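Search stories, authors, tags

The Blue Tub

30 Aug 2011

84 shares 22 comments

My aunt died owning one good coat, a piano she couldn't play and enough medical supplies to run a small war. I got the job of sorting out the third one. My cousins drew the coat and the piano, and if you think that sounds like a fair split you haven't met my cousins.

Her name was Tuulikki Karppinen and she'd been a bush nurse out past Dasden for most of her working life, back when the clinic was one room on the end of the shire hall and you did the stitches, the births and the dog bites all at the same table. When they closed the place she couldn't bear to see the leftovers go in a skip. So she took them home. Then, I suppose, she just kept going. The whole sleepout was shelved to the ceiling, and everything on the shelves was in plastic tubs, and everything in the tubs was still wrapped.

I drove up in July with a thermos and a roll of garbage bags. I'd told my boss at Otico I'd be two days. (I was not two days.)

The first morning I was very good about it. I had a system! Blue tub for anything in a sealed packet, grey tub for anything opened, garbage bag for anything I didn't like the look of. I sat cross-legged on the lino with the heater going and picked things up and put them down again. By smoko the bag was winning. There were crepe bandages gone the colour of tea, and a tin of safety pins rusted into one lump, and a hot water bottle shaped like a bear, which I put on my own lap and never mentioned to anyone.

The sealed packets were another story. They slid around on each other like fish. I'd get a nice flat layer going in the bottom of the blue tub and the next one would skate off sideways and stand on its end. And the writing on them, good grief. Every language in Europe, all of it tiny. I found myself reading them out loud in accents, to the heater.
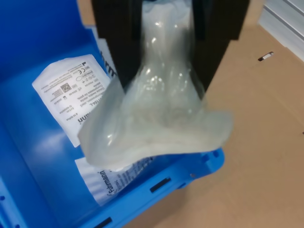

How do you tell whether an old sterile packet is still worth keeping? Look for the expiry date first, then check the seal and the wrapping, and if the date has passed or there's a tear, a pinhole or a water stain anywhere on it, treat it as not sterile.

I knew that much because Tuulikki had written it on a card and stuck it to the door of the sleepout, in capitals, with "TREAT AS NOT STERILE" underlined so hard the pen had gone through. She used to make me recite it when I was little. Other kids got nursery rhymes.

So I checked. Date, seal, wrapping, into the tub. Date, seal, wrapping, into the bag. Some of it was surprisingly fresh, which puzzled me, seeing as the clinic had been shut for donkey's years. She was on a pension. She bought the cheapest teabags you could get. Where was she finding the money for new dressings?

The answer came to the back door at lunchtime, wearing gumboots. It was old Siu from the orchard across the creek, and he had his trouser leg rolled up before I'd even got the flyscreen open.

"She does it Thursdays as a rule," he said, and then he looked at my face, and at the tubs behind me, and rolled the trouser leg down again very slowly.

"You'd better come in," I said.

He had an ulcer on his shin the size of a biscuit. He'd had it on and off for years and the hospital was 2 hours each way, so Tuulikki had done it for him at the kitchen table, and he'd paid her in plums. He wasn't the only one either. Once he'd had a cuppa he told me the lot. Half the valley came through that back door. They left what they could under the brick by the tank, and she put every cent of it into an envelope marked DRESSINGS and sent off for more.

I said I wasn't a nurse. I said it several times. I told him I worked in the accounts department of a company that makes spectacle cases.

"You can read, but," said Siu.

Well, I could. I read the card on the door again, and then I read the back of a packet from start to finish in the only language of the lot I could manage. I washed my hands up to the elbows like she'd taught me, with the yellow soap, and did the tops of my thumbs. I took a packet out of the blue tub and checked the date and the seal, and my hands were shaking so much I could hear the thing rattling.

It wasn't a beautiful job. He was very nice about it. He said hers had been tighter and mine was more comfortable, and I've chosen to take that as a compliment. Then I drove him to the hospital at Udov anyway, all the way there and all the way back, and had a proper nurse look at it. She peeled up the corner and asked me who'd done it.

"My aunt," I said, because it seemed closer to the truth than anything else.

On the way home he slept with his head against the window. I'd meant to have the sleepout empty by that night and the tubs stacked by the gate. They were still sitting on the lino when I came in, with the lids off and the heater ticking away. There was a bag of plum jam jars on the step as well, and a note under the brick asking was anybody home, and could she please look at a thumb.

I rang Otico in the morning. I told them there was more to sort than I'd thought.

3051 reads
22 comments
Share this story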